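Test kitchen notebook, Storkow
March 25, 2022

Spring menu, second round. Present: me, Parviz Khosravi for the first half, two line cooks after lunch service.

Lamb neck. Braised at 262 F overnight in the low oven. Better than the February batch, which was stringy at the thin end. Trimmed weight going in was 1394 g per piece, and I want to keep to pieces close to that size. Sauce reduced too far again. Pull it earlier and mount with less butter. Parviz thinks the dried lime should go in whole and come out before straining. I had been cracking them. Tried his way in the small pot and it is less bitter. Going with his way.

Flatbread. Dough from the Pakzad recipe, 5 percent yogurt by flour weight. Still tears when stretched straight from the fridge. Let it sit out longer. The sesame falls off in the window, so brush with flour paste first. Bread was good with the lamb and too thick with the eggplant. One of the cooks rolled a thinner one and docked it with a fork, and that one is the size to copy. Her tray is labeled in the walk-in.

Eggplant. Charred over gas, peeled, hung in cloth. Seasoning is there. The whey on top broke when it was held for service, so it goes on at the pass and not before. Mint oil was dull green by the end of the day. Blanch longer and chill faster, or drop it and use fried dried mint, which everyone liked better anyway.

Rice. No change. Crust came out whole from both pans.

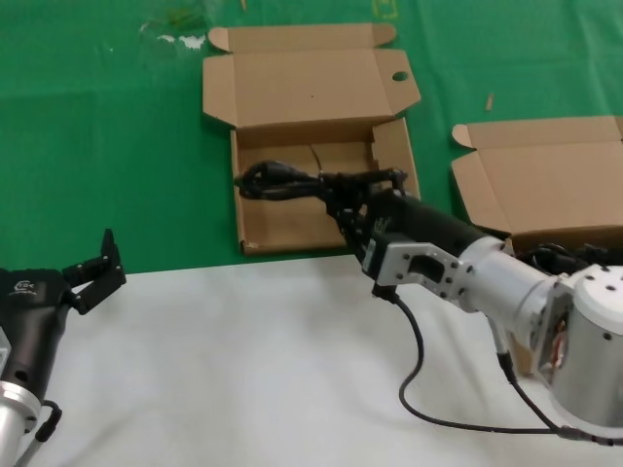
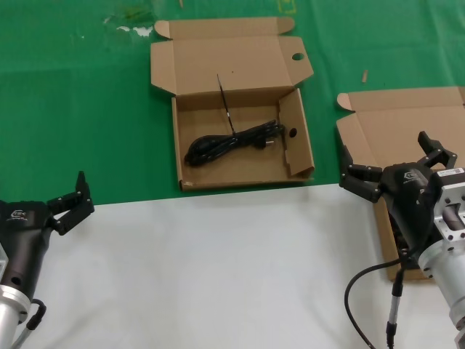 Dessert is the weak spot. The saffron custard sets fine in the small molds but weeps in the wide dish. Tried it with one more yolk and it tasted of egg. Next try is lower heat with a lid. Rosewater down by half. The pistachio brittle went soft under the custard, so it should be served on the side, broken by hand.

Costing. Lamb neck from Stundden has gone up and they want a commitment of 100 portions a week to hold the price. We can do that if it runs at lunch as well, chopped into the rice. Need to ask the front what they think of a lunch bowl. Saffron is unchanged. Herbs are the real problem. We throw out too much tarragon. Order it twice a week in smaller bunches.

Plates. The gray bowls from Skunance are too deep for the lamb and the sauce disappears. Wide rim plate looked right. The gray bowls can stay for the soup. Do not order more until we know how many of the old ones are chipped.

Soup, by the way, was not tested. Barley was not soaked. Put it first on the list next time.

To do:
Lamb again with whole limes, full batch, sauce pulled early
Custard, lower heat, covered, small molds and wide dish side by side
Soak barley the night before
Fried mint, find out how long it keeps in a sealed tub
Call Stundden about the weekly number
Write up bread method with the resting time so the morning crew can do it

Parviz took the last of the lamb sauce home to try with quince. He will report back.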